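Metal bins: my favorite catch-all

I'm a little in love with big open metal bins right now. I keep one on the workbench for anything without a home, and it has saved me so much hunting! Sloped sides are the best part, because your hand goes in easily and small things slide down to the floor where you can see them. Mine lives on a wooden tabletop, so I wipe underneath it too (grit scratches wood fast).

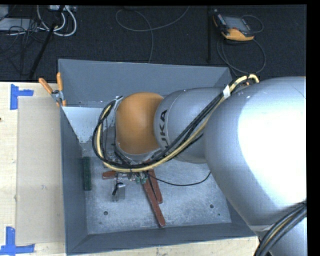
Pilar Urrutia swears by emptying hers every January and starting over, and says a soft brush gets into the corners better than any cloth.

I do mine every 6 weeks, but the brush tip is a good one! Tip everything out, brush toward one corner, then wipe with a barely damp rag and dry it right away. Scuffs and pale scratches are fine, leave them be.
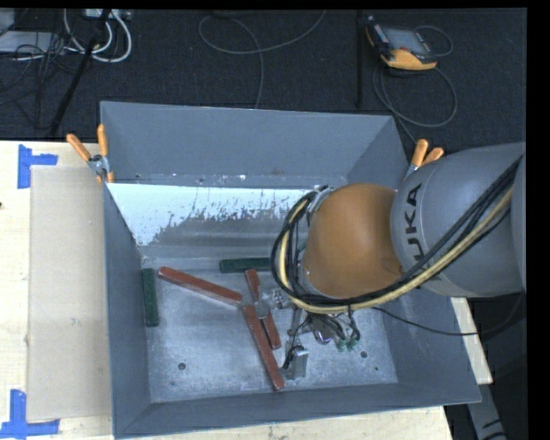

Then put back only what you've used since the last clean-out. The rest goes in a drawer with a label. If your bin has holes in the floor, keep screws and washers in a lidded jar.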